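Trays, Placemats and Everyday Plates: Keeping Them in Good Shape

Wooden trays

Wipe a wooden tray with a damp cloth and dry it right away. Never leave it in the sink. If the surface feels rough after washing, go over it lightly with fine sandpaper, along the grain, and rub in a little food-safe mineral oil. Leave it for 2 hours, then buff off what hasn't soaked in. I do mine in April and again before the holidays.

Store trays on edge, with a gap between them. A tray that leans against a warm oven will warp — mine from Frota did, in one winter.

Woven placemats

Shake them outside first. Crumbs sit down in the weave and turn to paste when they get wet. Sponge with dish soap and cool water, then lay them flat on a towel. Don't fold them for storage. Roll them, or stack them under something heavy.

Stripes help when you set the table. Line up one band with the table edge and the mat is straight.

Plates

Gray marks on a white glaze are usually metal from the cutlery. Baking soda and a wet sponge will take most of them off. Put a paper towel between plates if you stack more than 11.

Setting out a tray meal
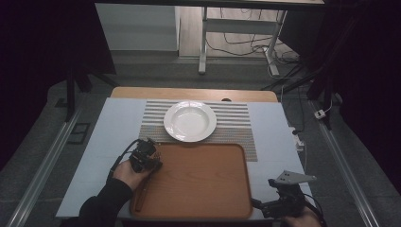 Skernisach Home Notes

A striped mat with a round white plate on it takes up a good part of the table, and a wooden tray with a raised rim needs its own space in front. Work out where the tray will land before you carry it in. Keep long, thin items inside the rim so they don't roll away, and put the tray down with both hands.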